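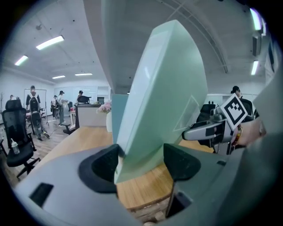 Classroom Equipment / Hand-Held Grippers

Casevard Hand-Held Gripper, Class Pair
Item 3551

The Casevard is a gripper you hold and work yourself. Students use it to show a task by hand before they write any code for an arm. The housing is light gray and the two finger pads are black rubber, shaped to clamp flat parts such as panels and trays as well as small objects.

Sold as a pair for two-handed tasks. One student can run both, or two students can take one each and pass a part across the table. Square black-and-white markers are included and mount on top of the gripper.

In use with the Radholm robotics club, where Maite Sotomayor teaches the Tuesday group. Her students practice picking up a panel and holding it upright, then trade places. Octavio Sánchez uses the same set for his student project course in Cáceres.

In the box
2 grippers
Spare finger pads
Sheet of markers
Printed lesson guide, Devik course units

Price: 1498 per pair
School deposit: 200, balance on delivery

Finger pads are a wear item and can be ordered separately. Wipe with a damp cloth. Do not use solvents on the rubber.

Orders for the spring term close at the end of February. Clubs ordering more than one pair should ask for a quote.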